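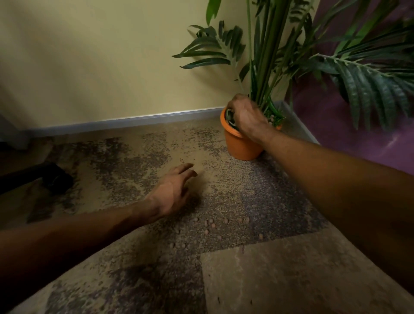 **3.2 Spilled soil on carpet**

The tall plant in the corner was the hardest item in our room care log. Its orange plastic pot has a narrow footprint for a plant that size, and dry soil scatters into the carpet easily. Piret Lepik held the stems with one hand and worked on the floor with the other.

We tried 3 methods: picking up by hand, a stiff brush, and a vacuum. Hand picking took roughly 30 minutes per spill - too slow, but it pushed the least dirt into the pile. Eoin Breathnach's notes on the brush are in section 3.3.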